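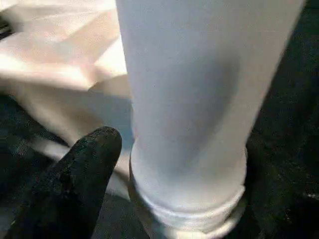 Wrist view, white cylinder with ridged base, one finger in view.

Skikine demonstration recording, pre-session and in-session checks
Site: Bistley
Date: 9th July
Checked by: Araba Darko

1. Emergency stop in reach of operator: OK
2. Finger pads seated, no tears: OK. Specks on the black pads are to be wiped between batches.
3. Wrist camera lens clean: OK
4. Disk space for 200 episodes: OK
5. Fast moves near the part: COMMENT. Blurred footage stays in the set but gets tagged.
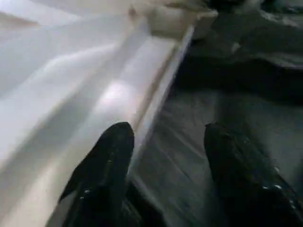 Gripper open beside white object, motion blur. Tag: blur.

6. Grip force limit set to 13: OK
7. Failed grasps kept and labeled: COMMENT. 188 episodes saved, 30 still without a label. Finish before upload.
8. Dark mat flat under the work: COMMENT. Creases allowed. Smooth it if a fold gets under a finger.

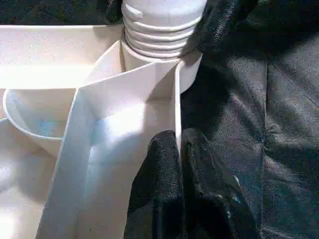 Kudo asked whether the unlabeled episodes could go up now and be labeled later. No, hold them. The upload script drops anything with an empty label field.

9. Arm parked and power off at end: OPEN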